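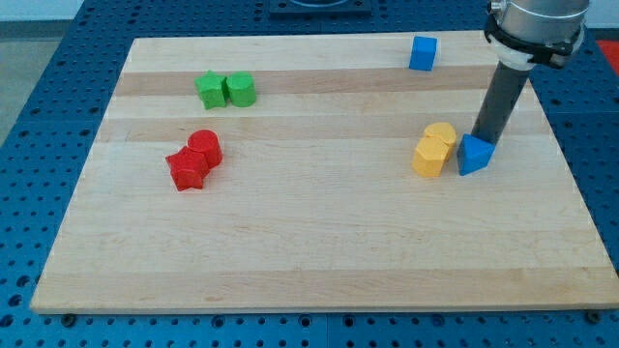
Small colored blocks on a maple board.

OPEN DAY AT THE VIOLIN WORKS

The Bednárik workshop opens its doors to the public twice a year, in March and in November, and both times it manages to do so during working hours on a weekday. I took the afternoon off. So had a surprising number of other people, most of them carrying instrument cases they clearly hoped someone would ask about.

The building is on the edge of Hiluslow, past the tile warehouse, and used to be a dairy. You can still find the drain channels in the floor of the varnish room, where the guide warned us about them and then stepped in one. Bednárik makes violins and violas, repairs cellos with visible reluctance, and sends most of what it makes to orchestras that pay late. I learned that last part from a sheet of paper taped up next to the coffee machine. It was addressed to staff, but it was at eye level.

The tour started with wood. Violin makers can talk about wood for a very long time, and we got the short version, which ran 48 minutes. Spruce for the top, maple for the back, ribs and neck. The spruce is split and left to dry for years in a loft that smells like the inside of a pencil. Each wedge has a date penciled on the end, and some of the dates were older than the person showing them to us. We were invited to tap two wedges and say which one sounded better. I picked the one everybody else picked. It was headed for the stove.

After that came carving, which was the part I'd come for. A maker at a bench by the window was hollowing out a viola back with a brass plane the size of a walnut, measuring, taking off a shaving, measuring again. A man in our group asked why they didn't get a machine to do it. They do have a machine to do it, in the next room, and it does the first part of the job in less time than it took him to ask. The maker explained this without looking up. The hand work is for the last couple of millimeters, where the sound is supposed to be.

The varnish recipe is secret. We were told so before anyone had asked. The room where it is applied is warm and orange and hung with unfinished instruments on wires, like a very cultured smokehouse. Six coats, with a wait between each one. I touched nothing, having read the sign, and then watched a child of maybe five put a whole palm on a scroll. It turned out to be a practice piece. The parents aged visibly anyway.

Upstairs is the Ondska room, named for the river and not, as I'd assumed, for a donor. It seats 109, and on open days it hosts the blind test. Two violins get played behind a screen. One is a Bednárik concert model that costs more than my car did when it was new. The other is a student instrument from the Curnis line, which the workshop sells for around 3000 and describes in its brochure as "honest." We were asked to raise a hand for the one we preferred.

I would like to report that I have an ear. I was in the school orchestra through ninth grade, in the second violins, near the radiator. I listened with my eyes closed, the way people do at these things, and put up my hand with great confidence for the Curnis. So did a good part of the room. The player came out from behind the screen holding both instruments and smiled in a way that suggested this happens at every open day, and that it does wonders for Curnis sales.

There was a short concert to finish, the slow movement of a Dvořák quartet and then something fast and Moravian that had people's feet going. The quartet played on four workshop instruments, all made from the same maple log. Whether four instruments from one log really blend better than four from different logs is a question I'm no longer qualified to answer, but they sounded wonderful in that low room, with the rain coming down on the skylight and somebody's phone going off only the once.

Some practical points. Entry is free and you have to book, since the tours fill up. Parking is at the tile warehouse, which shares its lot and resents it. The coffee is bad. The shop at the exit sells rosin, tea towels with f-holes on them, and bags of spruce offcuts labeled "tone wood," which I'm told burn beautifully. I bought the rosin. I do not own a violin, although the Curnis brochure is still on my kitchen table, and the next open day is in November.

Posted March 30, 2023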